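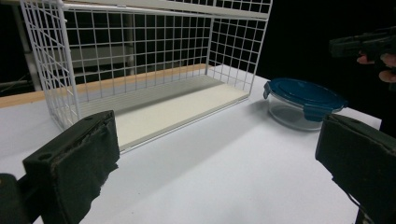 Sirley合住楼 公共厨房管理组

公共厨房收纳改造 第2期进展报告

提交人：Nayara Figueiredo
收件人：Dorov社区基金 项目联络人 Paraschiva Buzatu
提交日期：23/03/2023

Paraschiva，您好：

现提交本期进展报告。本期工作集中在厨房的干货区、台面和剩菜存放上，冰箱内部只做了清理，还没有换收纳用品。上期报告里提到的水槽下方漏水已经由物业修好，柜底板换过，不占用本项目的经费。

一、本期做了什么

改造前，一楼公共厨房的台面上长期放着各层住户的调料、剩菜、面粉袋和没有盖子的碗。柜子里有空位，但柜深太大，放进去的东西拿不出来，住户就把常用的东西留在台面上。做饭的人要先把别人的东西推到一边才能放下砧板。去年几次住户会议上，意见最多的就是台面，其次是冰箱里认不出主人的剩菜，油烟机排在后面。

本期按原计划做了下面几项工作：

清空并擦洗了靠窗的两组柜子，过期的干货由各层自己确认后处理。

给台面划出一段不放任何私人物品的操作区，从炉灶右侧到水槽左侧。

试用了几种篮子，选定白色金属网篮作为台面和柜内的统一收纳件。

试用了几种带盖的保鲜容器，选定圆形、带卡扣盖的玻璃款，供各层存放剩菜和泡好的豆类。

写了一份使用约定，贴在冰箱侧面，试行后改过一次，全文附在本报告末尾。

原计划里还有一项是给吊柜加装下拉篮，本期没有做。供应商Starkia量过尺寸以后认为吊柜侧板太薄，承重没有把握，建议先换侧板。换侧板超出了本项目的预算，我们把这一项移到了下一期讨论，具体见第六部分。

二、网篮的选择

篮子看起来是小事，但在这项改造里花的时间最长，所以多写几句。

最早考虑的是塑料筐，价格低，颜色也多。我们借了一个放在柜子里用。塑料筐的问题是看不到里面，住户要把整个筐拖出来才知道有没有自己的东西，拖出来以后又常常不放回去。筐底积了面粉也不容易发现，到清洗的时候已经结块。

第二种是藤编篮，是四楼一位住户家里不用的，放在厨房里很好看，大家也喜欢。可是藤编的缝隙里会进油，擦不干净，放在离炉灶近的地方不合适。现在这只篮子放在楼道口装雨伞。

第三种就是现在用的白色金属网篮。篮壁是细金属条组成的方格，从侧面可以直接看到里面放了什么。沾了油以后用热水和洗洁精擦一遍就可以。方格之间有空隙，小包装的东西容易漏下去或者歪倒，因此底部要有一块平板。带平底板的篮子放瓶子比较稳，盐罐和小瓶胡椒也不会倾斜。

选尺寸的时候我们走了一点弯路。第一次买的篮子按柜子的内宽来选，几乎正好，放得进去，但手伸不到两侧，往外拉的时候会刮到门铰链。退换以后改用窄一些的，两侧各留出能伸进手指的空隙。以后如果其他合住楼也要做类似的改造，建议直接按门打开以后的净宽来选，不要按柜子内宽。

双层的网篮比单层的贵，但是在台面上更有用。上层放每天都要拿的东西，下层放容器。改造前，一楼的油瓶和盐罐在台面上占了很长一段，现在都收在篮子的上层。下层高度有限，太高的瓶子放不进去，住户起初不习惯，把醋瓶横着放，漏过一次。后来约定里加了一条，瓶装液体一律直立放在上层。

网篮的边角我们逐个用手摸过，有一只的焊点有毛刺，已经退给Starkia换了新的。换货没有另外收费，但是等的时间比较长，二月的大半个月里，二楼和三楼合用一只篮子，东西混放，有住户提了意见。这件事我们应该提前通知，当时没有做到。 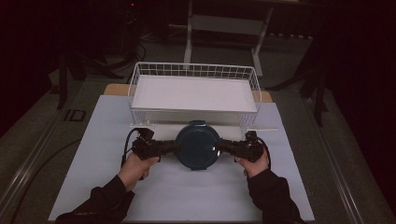
篮子在台面上的位置也调整过。最初放在炉灶旁边，拿调料方便，但油烟落在网格上，擦洗的次数明显变多。后来移到台面靠里、离炉灶较远的一侧，前面留出空地放正在用的容器和砧板。做饭的人反映拿盐要多走一步，其他没有意见。擦洗现在跟着每周的公共区清洁一起做，不另外排班。

篮子下面垫不垫东西也有过讨论。直接放在台面上，拖动时会有声音，也可能划伤台面。有人主张垫毛巾，试了几天，毛巾吸水以后有味道，撤掉了。现在是垫一块平板，板面容易擦，搬动的时候连板一起移开，擦完再放回去。

三、保鲜容器的选择和使用

剩菜是住户之间摩擦最多的地方。以前大家用的容器各不相同，有外卖盒，有套着塑料袋的碗，有不知道从哪里来的饭盒，盖子和盒身经常配不上。冰箱里的容器叠不起来，后面的东西被前面的挡住，等发现的时候已经不能吃了。

我们一开始倾向于方形容器，方形在冰箱里省地方，这一点大家都同意。试用以后，意见有了变化。方形容器的四个角不好洗，特别是装过咖喱或者番茄酱汁以后，角上总留着一圈颜色。盖子的密封条在四个角的位置也容易翘起来。圆形容器在冰箱里确实浪费一些空间，但是洗得干净，盖子朝哪个方向都能盖上，年纪大的住户觉得这一点很重要。

材质选了玻璃。玻璃比较重，有住户担心摔碎，这个担心是合理的。我们在两层楼先试用，再推广到其他楼层。透明的好处是不打开盖子就能看见里面还剩多少，冰箱门开着的时间也短了。有小孩的那一户仍然用自己的塑料盒，我们没有要求统一。

盖子是深青色的，带卡扣，卡扣压下去以后盖子才算扣好。选深色盖没有特别的讲究，当时Starkia只有这一种颜色能一次给够，用下来倒是在冰箱里容易认，和住户自己的容器不会弄混。以后补货我们会继续要这个颜色，避免新旧盖子对不上。

卡扣的使用需要说明一下。有几位住户习惯把盖子按上去就放进冰箱，卡扣没有扣，拿的时候提着盖子，盒身就掉下来。试行期间发生过一次，盒子掉在冰箱的搁板上，汤洒了，玻璃没有碎。约定里现在写明，拿容器要托住盒身，不要提盖子。另外一个问题是微波加热，盖子扣紧以后加热，盖子会鼓起来，取下很费力。约定里也加了一条，加热时取下盖子。

清洗方面，盖子内侧的密封圈每隔一段时间要取下来洗。密封圈用牙签或者勺柄可以挑出来，洗完晾干再装回去，装反了会漏。我们在水槽边的墙上贴了一张手画的图，标出密封圈哪一面朝上。图是三楼的住户画的，画得很清楚，已经有人拍下来发给亲戚了。

容器不用的时候放在网篮的下层或者旁边，盖子盖着，卡扣可以不扣。最初我们要求盒身和盖子分开叠放，理由是通风，执行起来很困难，盖子总是滑出来，后来放弃了这条要求，改为洗后完全晾干再盖。
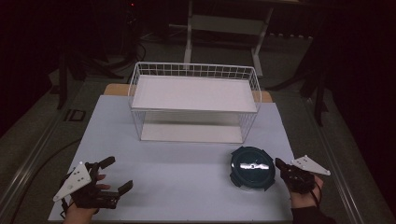 台面上的双层网篮与带卡扣盖的圆形容器

四、干货区

靠窗的两组柜子清空以后，里面的层板重新贴了防潮纸。每层住户分到一格，格内怎么放由各层自己决定，但是不能超出格子，也不能放在柜顶。

面粉、米和豆类原来都是袋装，开口用夹子夹住。夹子经常丢，袋子倒下来会撒。我们没有给干货买专门的罐子，住户家里普遍有多余的玻璃罐，征集以后基本够用。罐子的大小不一样，放在网篮里高高低低，看起来不整齐，但能用。有人建议统一购买，我认为在干货这一块没有必要，把钱留给冰箱更合适。如果基金方面有不同意见，请告诉我们。

标签试了两种。纸标签用胶带贴，沾水以后字会化开。现在用的是布胶带，用油性笔写上内容和放入日期，不写姓名，只写楼层。不写姓名是住户会议上定的，有人觉得写名字像在防着邻居。写楼层以后，如果有东西需要处理，在楼层群里问一句就可以找到主人。

蛾子的问题在清柜以后减轻了，没有完全消失。二月又在一袋燕麦里发现过，那一袋没有装进罐子。发现以后整格清空，用醋水擦了一遍，目前没有再看到。天气转暖后要继续留意，这一点我们写进了下一期的计划。

五、经费使用

本项目批准的总额为3000元。本期支出主要是两项：

网篮及底板，574元，由Starkia供货，含送货，不含后来换货的那一只（换货免费）。

圆形保鲜容器，500多元，同样由Starkia供货。这一项没有写准确数字，原因是其中有少量密封圈是后来补买的，发票还没有开出来，开出以后会连同上面一项的发票一起寄给您。

布胶带、油性笔和防潮纸由管理组日常费用支出，没有记入本项目。打印约定用的是Brandão文印店的赠送额度，也没有费用。清洁用品沿用公共区原有的，没有另外购买。

其余经费仍在项目账户里，本期没有挪作他用。上期您问过运费是否可以列入，本期两项都是含运费的价格，没有单独的运费票据。

需要说明的是，网篮第一次尺寸选错以后的退换，占用的是我们自己的时间和一趟往返，没有产生损耗费。Starkia的退货条件是包装完整，我们留了箱子，这一点比较幸运。以后收到的货，箱子至少留到试装结束。

六、没有完成的工作和原因

吊柜下拉篮。前面已经说过，侧板承重不够。我们另外问过一家本地的木工，他看过以后意见和Starkia一致，认为可以在侧板内侧加一层衬板，不必整块更换。报价还没有拿到。吊柜目前放的是不常用的大锅和节日用的盘子，暂时不动也不影响日常使用。

冰箱内部。原计划本期同时完成冰箱的分区，后来推迟了。一方面网篮换货拖了时间，另一方面冰箱里原有的搁板有一块开裂，厂家Dorov-Brandão的配件需要订货。我们不希望在旧搁板上分好区，换了搁板以后再来一遍。玻璃容器比较重，放在开裂的搁板上也不安全，目前都放在下面两层完好的搁板上。

住户培训。原计划里写的是举行一次集中说明会，结果来的人很少，改成了在各楼层的群里发文字说明，再在做饭高峰时段到厨房里当面讲。当面讲的效果比较好，一般两三分钟就能说清楚，住户也会当场提出问题。密封圈装反会漏，就是一位住户在这样的谈话里提出来的，我们事先没有想到。

垃圾分类桶的位置。这不在本项目范围内，但是住户一直在问。清空柜子以后腾出了一块地方，有人希望把厨余桶移进柜子里。我们暂时没有同意，柜子里不通风，夏天会有味道。记在这里供您了解。

七、住户反映

我们没有做正式的问卷，以下是在厨房里和楼层群里收集到的意见，按内容归在一起。

关于台面，多数人觉得比以前好用，做饭之前不用先搬东西。也有人认为操作区划得太长，自己常用的电饭锅没有地方放。我们把电饭锅移到了靠门的推车上，插座在旁边，但推车在有人进出时会挡路，还要再想办法。

关于网篮，有人觉得网格看得见里面，显得乱。这个意见不止一个人提过。看得见是我们选它的理由，所以没有改，不过允许各层在柜内的篮子里垫一张布。台面上的篮子不垫布，方便擦洗。

关于容器，意见集中在重量上。一位手腕受过伤的住户单手拿不稳，我们给她留了两只自己用的轻便盒子，放在她那一格里。也有人希望增加小号，用来装半个洋葱或者一点剩酱。下一期采购时会考虑，前提是和现在的容器能放在同一层。

关于借用，有住户把容器带回自己房间，几天没有拿回来。容器是公共的，带走装饭没有问题，问题是不还。我们在群里提醒过两次，大部分都回来了。约定里现在写的是当天用完当天送回，洗不洗都可以先送回厨房，由本人在水槽洗。

还有一条意见和收纳没有直接关系，记录一下。有住户说台面空出来以后，晚上愿意在厨房里坐一会儿，和邻居说话的时候多了。管理组没有办法衡量这件事，只是转述。

八、日常维护的安排

网篮每周擦洗一次，由当周负责公共区的楼层完成。擦洗时先把上层的瓶罐移到操作区，再把篮子移开，连底下的平板一起擦。底板可以取下来的，取下来洗；取不下来的用湿布擦两遍。擦完不要马上放面粉和盐，等干了再放。

保鲜容器由使用人清洗。冰箱里没有标签的容器，在群里问一次，第二天没有人认领就清理掉，容器洗净放回篮子下层。这条规则起初定的是当场清理，有住户出差回来发现汤没有了，不太高兴，后来改成现在这样。

卡扣断裂或者盖子变形的，放在水槽旁的小盒里，不要扔。Starkia可以单独换盖子，攒够一批一起换更省事。目前小盒里有一只盖子，卡扣松了，还能扣住，使用人不放心，先放在那里。

干货区每月检查一次，主要看有没有虫、标签是否还能看清。检查由我负责，我不在的时候由当周的楼层代为查看，看完在墙上的表里画一个勾。

九、下一期计划

等冰箱搁板的配件到货以后更换搁板，随后在同一个周期里完成冰箱分区。分区的办法和干货区一样，每层一格，另外留一格公共区放牛奶和鸡蛋。冰箱内是否使用网篮，要先试一只。担心的是网篮在冰箱里结霜或者碰到后壁，试过再定，不会一次买齐。

拿到吊柜衬板的报价以后，另写一页说明寄给您，由您判断能不能在现有经费里支出。如果不能，我们会把吊柜这一项从本项目中取消，把对应的金额用在冰箱上。

补购小号容器。数量不多，先满足两层楼的试用。样式仍为圆形玻璃，盖子颜色尽量一致。

把推车换个位置，或者换一辆窄一点的。三楼有一户愿意把自己不用的窄推车放到厨房，需要看一看轮子能不能锁住。

天气转暖以后增加干货区的检查次数，重点是靠窗的那一组柜子，下午有太阳，柜内温度比另一组高。豆类和坚果可能要移到另一组去，各层的格子因此要调换，事先会在群里说明。

十、需要您协助的事项

请确认干货区不统一购买罐子是否可以。这一项在最初的申请书里列过，现在不打算执行，按规定应当得到您的书面同意。回复邮件即可，我会存档。

请确认吊柜的工作可以延到下一期。如果基金对延期有固定的表格，请发给我。

密封圈的发票金额较小，不知道是否可以和容器合并成一行报销。如果必须分开，我请Starkia重新开。

您上次提到想来看一看厨房。做饭高峰在傍晚，那时候人多，可以和住户谈；如果想看柜子里面和篮子的摆放，上午比较方便。来之前告诉我就行，不需要正式安排。

附：公共厨房使用约定（修改后）

操作区不放私人物品。做饭时可以使用，做完清空并擦干。

瓶装液体直立放在台面网篮的上层，瓶口擦净再放回。

网篮下层放保鲜容器，不放食物。

保鲜容器洗后晾干再盖。放进冰箱前扣好卡扣。

拿容器时用手托住盒身，不提盖子。

用微波炉加热时取下盖子。

冰箱里的容器贴布胶带，写楼层和放入日期。

没有标签的容器在群里询问一次，第二天无人认领即清理。

容器可以带回房间，当天送回厨房。

干货装罐或者扎紧，放在本层的格子里，不放柜顶。

发现虫子请在群里说一声，并把整格清空，不要只扔一袋。

盖子或卡扣坏了放进水槽旁的小盒。

网篮由当周负责公共区的楼层擦洗，擦洗后按原来的位置放回。

对以上内容有意见，可以写在冰箱侧面的纸上，下次住户会议讨论。

Nayara Figueiredo
Sirley合住楼 公共厨房管理组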